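Gernen G2 filament dryer – three months in

Posted in: Printer bits, Reviews

Right, quick one because I've got a print finishing and people keep asking. Bought the Gernen G2 dryer box back in July, the two-spool one. Paid for it myself. Been running it next to my Lisora printer most evenings.

Short version: good dryer, annoying lid, would buy again on special. Long version follows.

Why I wanted one

I live near the coast and humidity is a pain for most of the year. PLA I can usually get away with. PETG, no. Strings everywhere, little pops out of the nozzle, rough walls that looked like someone had been at them with a file. And nylon, forget it. I'd been using the kitchen oven on its lowest setting, which cost me a spool of grey PLA that slumped into one solid lump. Don't do that.

Tried the old food dehydrator trick too. Works okay. But you have to cut the trays out, it only fits one spool, and you can't print out of it while it's going.

What you get

The box, a power lead, two bits of PTFE tube, four little rubber plugs and a manual that is one folded sheet. No desiccant in mine. The listing said there would be some so I emailed and got a bag sent out, fair enough. Came with the Australian plug, no adaptor, nice change.

Setup is nothing. Put it on the bench, spool in, plug in, pick a temp. Had it going before the kettle boiled.

Drying

Highest setting is 70 degrees by the screen. I stuck a cheap probe in there and got 63 near the spool once it had settled, so it reads a bit hot. Not the end of the world for PETG. For nylon you'd want to leave it overnight and then some.

PETG gets 6 hours from me, on the preset. Popping gone. Stringing mostly gone, and what was left I fixed with retraction. A roll of Segura white that had been open on a shelf since I don't know when came back to perfectly usable. I'd nearly binned it.

I did weigh a couple of spools before and after, for the nerds. They came out lighter. My kitchen scale isn't good enough for me to quote you numbers so I won't.

TPU – dried fine, fed badly. The rollers drag a bit and with soft filament you get the extruder pulling against it. I ended up printing a set of bearing rollers, Crescencio Montes has the files up on his page, they drop straight in with no glue. Made a big difference. Gernen should really ship it that way.

Printing straight out of it

This is the bit I like most. Tube goes from the port to the extruder, filament never sees the room. Did a long ABS bracket job over a Saturday and into the night and the last layers looked the same as the first ones.

Ports are in a dumb spot though. Both on the right hand side. If your printer is on the left of the dryer the tube has to come back around over the top, and its a tight bend. I swapped my whole bench around in the end. Bit of a swear.

The lid

Ok the lid. Clear plastic, hinged at the back, two tabs at the front. One tab has already gone white where it flexes and I reckon it'll snap by Christmas. The seal is a strip of foam that started peeling at the corner in the second week. I put it back down with contact glue and it's held since. Once the heater is off, the box is only so-so for storage. Humidity reading creeps back up over a few days even with fresh desiccant in there. So I still keep my dried spools in clip-top tubs.

Big spools: the one kilo ones fit, all the brands I've tried. Cardboard ones shed a bit of fluff onto the rollers so give it a wipe. The 3 kg spools do not fit, don't let anyone tell you otherwise.

Noise

There's a fan. It's a low hum, quieter than the printer. I can have it going in the same room while I watch telly. Slight rattle at first, turned out to be a loose screw under the base, nipped it up and fine.

Controls

Three buttons and a small screen. Presets for the usual materials, or set your own temp and time. It remembers the last setting, good. It doesn't remember where it was up to if the power drops, not so good, we had a blackout and I came back to a cold box. The beep when it's done is LOUD and I can't find a way to turn it off. Bit of tape over the speaker hole took the edge off.

Versus the Kodeck

A mate lent me his Kodeck single for a fortnight. It's better made. Proper gasket, metal latch, gets hotter. Only takes one spool and costs a fair bit more. If you mainly print nylon, get the Kodeck. If you're like me and mostly do PETG and PLA with a bit of ABS, the Gernen does teh job and you can have two colours on the go.

Good
– fixed my PETG
– two spools
– quiet
– prints straight from the box

Not so good
– lid tabs, foam seal
– runs cooler than it says
– ports both on one side
– that beep

Would I buy it again? Yeah, at sale price. At full price I'd have a think. Will update this if the tab goes.

One reader question from the inbox and then I'm off.

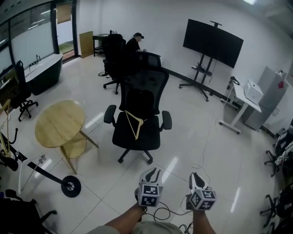
Can I leave PLA and PETG in the G2 together and dry them at the same time?

Only at the PLA setting, as there's one heater for both sides and the PETG temperature will soften your PLA. The PETG will take a lot longer that way, so I dry them seperately.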